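The Robot Does the Corridors Now

When the company told us it was bringing in robots, it did so with a slide that said "freeing our people for more meaningful work". I clean hospitals and office blocks for a living. I have been doing it for 12 years, and I was curious to find out what the meaningful work was, as I had somehow missed it all that time with my head down a toilet.

The robots arrived in May, at the Tramirer building, all 151 rooms of it if you count cupboards, and the contract says we count cupboards. Ours has wheels, two arms and a habit of stopping dead whenever somebody leaves a wet-floor sign out. The floor is wet because we are mopping it. The sign is there because the law likes it. So the robot sits and waits for one of us to move the sign, and then writes up the delay as a staffing matter.

I want to be fair to it. My knees are in favour of automation. Dwayne Strickland, who trained me and who has a back like a question mark, is in favour of it too, and he has more right to an opinion than anyone on the management floor. He used to push the big scrubber down the lower ground corridor twice a night. Now he doesn't, and he sleeps better, and his wife says he has stopped groaning when he ties his shoes. If that were the whole of it I would buy the thing a birthday cake.

But there used to be six of us on nights and now there are four. The two who left were told their posts had been "absorbed". I've absorbed a lot of things at work, generally with a cloth, and I know where the absorbed stuff goes. It goes to whoever is holding the cloth. The robot took over the long straight bits, which were the bits where you could put your headphones in and think about your holidays. We got everything else: the corners, the taps, the sick, the thing behind the radiator on the second floor that we do not discuss with new starters.

That is my real complaint about how these schemes get worked out. Somebody adds up the hours and sees that corridors are a third of the shift, so corridors go to the machine and a third of the staff goes home. It looks tidy. What it leaves out is that the easy third was how you got through the other two. Take it away and you have a full night of the hard stuff, done by fewer people, who are then asked in a survey whether they feel freed.

The survey, by the way, had a box for "other comments" that took 12 words. Gus Baptiste, our union rep, used his up on the greeting.

Then there are the numbers. The robot reports its own work. Last month it cleaned 3,055 square metres more than it did the month before, and this went up on the board by the lockers with a small graph. There is no graph for Dwayne. He noticed a slow leak under a sink in the Cisley wing one night, just from the smell, and saved them a ceiling. It went down as an unscheduled stop. If you measure a place by area covered, then the person who pauses to look at something will always come out as the slow one.

I don't want the machines sent back. I'd like some of what they save to turn up in our wages, or failing that in our hours, and I'd like someone who has held a mop to be in the room when the rota is redrawn. At the Echeverría site they did ask the night staff first, and kept them all on, with shorter shifts. The sky has not fallen in. I've applied for a transfer twice.
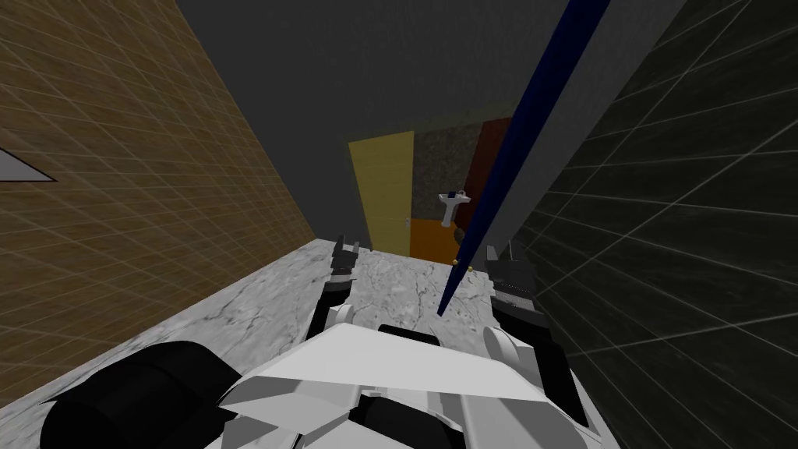

Washrooms are next, according to Zatberg, who supply the robots and who have been sending round material from their simulator to get us used to the idea. I've spent more time than I should looking at their pretend building. It has brown tiles up one wall and nearly black ones up the other, a marble floor, and a neat little white pedestal sink beyond, all of it without so much as a paper towel on the ground. I would love to work there. The robot has both its grippers up over that floor like a surgeon who has just scrubbed in, and I notice there isn't a bucket anywhere near it. Dwayne had a look over my shoulder and asked who does the grout. I have put his question to management in writing, and they say it will be covered in phase two.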